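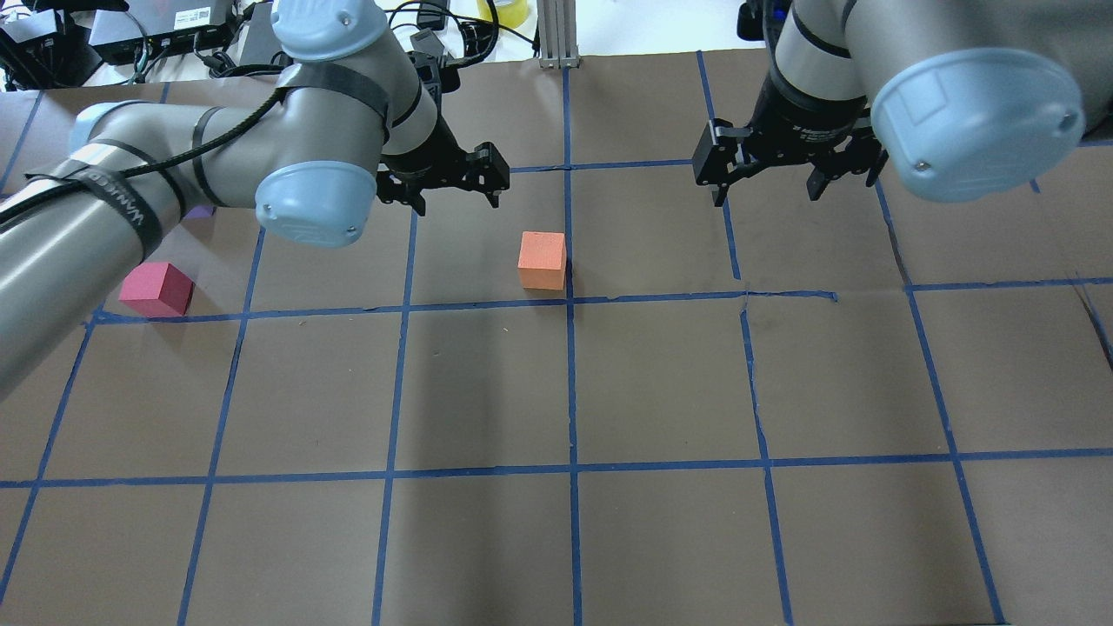 Pramico has begun the second stage of its automation programme at the Trisaleo sorting and packing site, where two-armed robot stations are being prepared to take over part of the small-parts placement work now done by hand. The company confirmed on June 21, 2020 that four stations will be in service by November. At the practice bench, the arms are set up over brown paper marked into squares with blue tape, and foam blocks stand in for the parts that will be handled on the line. Staff who have until now placed components by hand are teaching the stations their work, square by square, before any live stock is brought to them.

The site employs 400 people across three shifts. According to Pramico, 30 of them work in small-parts placement and will see their duties change directly. The company has given a written undertaking that no post in the section will be lost as a result of the programme, and that present grades and rates of pay will be kept. Placement staff will move in stages to station supervision, quality checking and the preparation of trays.

Viorica Tănase, head of operations at Trisaleo, said the change had been planned with the section from the outset. "Placement is repetitive work and it is hard on the wrists and shoulders," she said. "Our people know which parts roll, which parts stick together and which must never be gripped on the edge. That knowledge has to be carried into the stations, and they are the only ones who can do it."

Training is being provided by Zernach, which also holds the maintenance contract. Each employee completes three days at the practice bench, followed by a period alongside an experienced operator. Time spent in training is paid at the normal shift rate.

Staff representatives have given the programme a guarded welcome. Reece Dunmore, who speaks for the placement section, said members were satisfied with the assurances on pay but wished to see firmer limits on the number of stations one person may be asked to supervise. "Watching a machine for a full shift is tiring in a different way," he said. "We have asked for regular rotation — and for that to be written down."

Pramico said a rotation plan was under discussion and would be issued before the first station enters service. Questions from employees should be addressed to Solène Guillot in the personnel office.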